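Musico > Chroniques > Festivals et scènes

Accueil Agenda Chroniques Entretiens Abonnement

Rendez-nous les petites scènes de l'après-midi

Par Hermine Fankhauser
22 novembre 2022

J'ai passé une bonne partie de ma vie d'auditrice assise sur des bottes de paille, des bancs d'école et, une fois, sur un congélateur éteint, à écouter des gens dont je n'avais jamais entendu le nom une heure plus tôt.

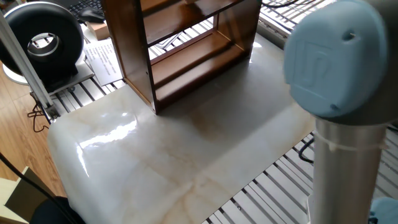
C'est de là que me viennent presque toutes mes fidélités musicales, et c'est pour cela que je m'inquiète en voyant, d'une édition à l'autre, les programmes de nos festivals folk maigrir par le milieu : une tête d'affiche le soir, puis une autre, et entre le déjeuner et le coucher du soleil, plus grand-chose, sinon des camions où l'on vend des frites.

Je prends Orkcombe parce que je le connais bien et que je l'aime trop pour en parler avec distance. Quand j'y suis allée la première fois, on entrait par un portillon derrière l'église, on vous tamponnait la main (le tampon bavait, j'en ai gardé la trace jusqu'au retour) et l'on tombait tout de suite sur une scène grande comme une cuisine, sous une bâche verte. C'est là que jouait Aled Rosser, avec un violon et une toux épouvantable. Il s'arrêtait entre les couplets, il s'excusait, il racontait d'où venait l'air et qui le lui avait appris, puis il reprenait un peu trop vite. Nous étions 42 sur la feuille que tenait la jeune fille à l'entrée de la bâche, et je crois bien que nous avons tous acheté son disque !

Cette scène n'existe plus. L'emplacement est devenu un espace d'accueil, avec des fauteuils, et je ne dirai pas de mal des fauteuils, mes genoux leur sont reconnaissants. Mais enfin, on venait pour autre chose.

L'argument que l'on m'oppose est toujours celui de l'argent, et il mérite mieux qu'un haussement d'épaules. Une petite scène demande une console, quelqu'un pour s'en occuper, une assurance, un courant électrique qui ne saute pas quand on branche la bouilloire. Elle ne vend pas de billets à elle seule. Ustyna Tymoshchuk, qui a programmé pendant longtemps les après-midi d'Alva, me l'a expliqué avec une patience d'ange au téléphone, en février dernier : le public réserve sur deux noms, les deux plus gros de l'affiche, et tout le reste passe pour un cadeau. Or les cadeaux, quand le budget se resserre, sont la première chose que l'on raye.

Je comprends cela. Je voudrais pourtant que l'on regarde aussi d'où sortent les deux gros noms en question. Zlata Lytvynenko, que l'on s'arrache aujourd'hui et qui remplit les grandes tentes avec sa bandoura et cette voix un peu voilée, je l'ai entendue à Alva à quatre heures de l'après-midi, sur un plancher qui grinçait, pendant qu'un enfant réclamait son goûter juste devant elle. Elle lui a chanté quelque chose, très bas, penchée au bord de l'estrade. On aurait pu passer à côté, beaucoup étaient partis faire la queue pour les crêpes. Ceux qui étaient restés en parlent encore, et ils ont amené leurs cousins, leurs collègues et leurs voisins aux concerts suivants. Quelle campagne d'affichage fait ce travail-là ?

On me dira qu'il y a les vidéos, que l'on découvre désormais les musiciens chez soi, un casque sur les oreilles, et que c'est très bien ainsi. J'en découvre moi-même, et avec bonheur (le duo Desent, par exemple, que ma nièce m'a envoyé un soir de pluie, écoutez-les, s'il vous plaît, surtout les morceaux lents). Seulement une vidéo ne vous prend jamais au dépourvu de la même façon. On l'arrête au bout d'une minute. Sous une bâche, assise à côté d'un monsieur qui bat la mesure avec sa canne, on reste par politesse, et au troisième morceau la politesse n'a plus rien à y voir.

Nadiia Chornovol, qui joue du tsymbaly et enseigne le reste de l'année, m'a dit un jour qu'elle préparait ses après-midi avec plus de soin que ses soirées. Le soir, les gens sont déjà contents, ils ont bu un verre, il fait nuit, les lumières sont belles. À trois heures, en plein soleil, il faut aller les chercher un par un.

Alors voilà ce que je demande aux festivals qui bouclent en ce moment leur prochaine édition, et je le demande gentiment. Gardez une scène de jour, une seule, même minuscule. Mettez-la près du passage, pas au fond du pré derrière les toilettes. Annoncez les noms sur le programme en caractères que l'on puisse lire sans loupe, payez les musiciens correctement, offrez-leur un repas chaud et un coin d'ombre pour accorder leurs instruments. S'il faut ajouter un petit quelque chose au prix du billet, je le paierai, et je connais des tas de gens qui le paieront aussi en bougonnant un peu.

Et si Orkcombe retrouve sa bâche verte, j'apporterai mon pliant et des pastilles pour la gorge d'Aled.

© 2022 Musico – Nous écrire – Mentions légales – Haut de page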